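Questions I get a lot

I run a little mail-order tea and snack swap out of my spare room in Wurnside, and the same questions land in my inbox every week, so I finally wrote the answers down. If yours isn't in the list, send me a note and I'll get to it in the evening.

What is the swap, exactly?

You tell me what you like, I match you with another member, and you each mail the other a small box of tea and things to eat with it. I started it with my friend Érica Meireles when she moved to Falcão and we missed trading cupboard finds. Now there are 200 of us, and I still do the matching by hand at my kitchen counter (with a pencil, and a lot of erasing).

How often do swaps happen?

Every 2 months. Sign-up opens in the first week and stays open until I've got my head around the list, usually a few days. We skip July. It's too hot to mail chocolate and I like to go to the lake.

How much should I spend?

Whatever you'd spend on a friend's birthday card and a coffee. Please don't go wild! When one person sends a hamper and the other sends a modest little box, the second person writes me a very sad email. Postage is on you, so weigh the box before you fall in love with a heavy jar of honey.

What goes in a box?

At least 3 teas and one thing to nibble. Loose leaf is fine, bags are fine, and single-serve packets are great because they stay fresh and slide into the gaps. Write the brewing time on anything that doesn't have a label. I once steeped a mystery green for eight minutes and it tasted like a lawn.

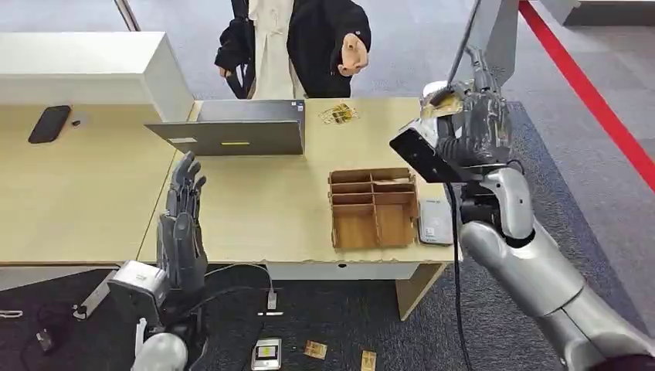
Can I send homemade food?

Cookies and dry things, yes, if your partner has ticked the homemade box on the form. Nothing with cream, nothing that needs a fridge. List every ingredient on a slip of paper and put it on top where it'll be seen first. Kátia Brito makes a ginger biscuit that survives any post office on earth, and she's put the recipe in the members' folder.

What about allergies?

There's a space for them on the form and I read every single one. If you have a serious nut allergy I'll only match you with someone who keeps a nut-free kitchen, and that can mean waiting a round. I know that's annoying – I'd still much prefer you wait.

My box hasn't come. What now?

Give it two weeks inside the country and four if it's crossing a border. After that, write to your partner first and ask for the tracking number. If they don't answer, write to me. I keep a shelf of spare teas for this, and Bilal Dabbas over at Codano (the shop on the corner, lovely people) lets me have their end-of-line tins cheap, so you won't go without.

Do I have to be a tea expert?

Goodness, no. Half of us drink supermarket black with milk and are perfectly happy. Ruba Shboul joined knowing only that she liked mint, and her boxes are some of the best packed I've seen. Say what you enjoy and what you can't stand. "No licorice" is more use to me than a page about oolong.

Do you take coffee drinkers?

We've tried it. The smell gets into everything, and a white tea that's spent ten days next to a bag of espresso is a coffee whether it wants to be or not. If both partners say yes on the form you can add some, double bagged please.

Can I stay with the same partner?

Once, if you both ask. Then back in the pot you go.

How do I leave?

Just skip sign-up. You don't have to explain, and your details come off the list after two missed rounds. If you've already been matched, please send that last box before you go. Come back any time, the form is always on the front page.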